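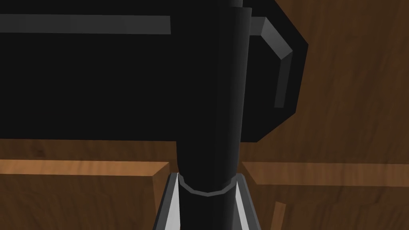

Katherine Villca told me I had the ending wrong before I'd even gotten to the ending. I was on the part with the ferry, and she put her fork down and said no, no, the letter came first, the letter was in May, and if I was going to tell it to strangers I should at least tell it in order.

Fine. The letter came first.

It was from a lawyer in Iltby, a town I'd never heard of, and it said my great-uncle Dougal Crichton had left me a bakery. I read it standing in the driveway in my socks. I had met Dougal once, when I was six, and what I remembered was that he smelled like cloves and let me win at checkers (badly, he kept apologizing to the pieces). I called my mother and she said, "Oh, is he dead?" and then, after a second, "He owed your grandmother 80 dollars."

So I went. I told work I'd be gone a week and I told Katherine, who has lived across the hall from me since forever, that she could have my parking spot. She said she didn't want my parking spot, she wanted to come. That's how we both ended up on the ferry in the rain, sharing a bag of pretzels with a man who sold hearing aids.

The bakery was called Huanca. I'd pictured something with striped awnings, I guess. It was a narrow brick building between a bait shop and a place that fixed vacuums, and the key the lawyer gave me didn't fit the front door. It fit the back door, and only if you lifted the whole thing by the knob and sort of leaned on it like you were tired.

Inside it was cold and it smelled like cloves. I wasn't ready for that! I had to go stand by the sink for a minute.

Katherine found the notebook. It was in the drawer under the register, and every page was the same recipe, a flat sweet bread he called trolora, written out over and over with tiny changes. A little less butter. Butter back. Try honey. NO HONEY, underlined so hard the pen went through. He'd numbered them, and the last one was 154. Under it he'd written, "Closer. Ask L. if hers had orange."

"Who's L.?" Katherine said.

My grandmother's name was Lorna.

I called my mother again from the bait shop, where the signal was better, and asked her if Grandma ever made a flat bread, kind of sweet, with cloves. There was a long quiet. The bait man was pretending to sort hooks. My mother said yes, on Sundays, when she and Dougal were still speaking, and then one year they weren't speaking and she never made it again.

"Was there orange in it?" I asked.

"Just the peel," my mother said. "Why are you crying?"

I said I wasn't, it was the bait.

We bought oranges at the little grocery on the corner, and flour, and more butter than two people should carry in the rain. The oven took four matches and some language from Katherine. The first batch burned on the bottom and stayed raw on top. The second one we ate with our hands, leaning on the counter, way too hot, while a lady in a yellow hat knocked on the window and mouthed, are you open?

Katherine looked at me. I still had a job back home, and a dentist appointment, and half a tank of gas in a car parked on the other side of the water.

I went to let her in, and then I remembered the key didn't work, so I yelled through the glass for her to come around back.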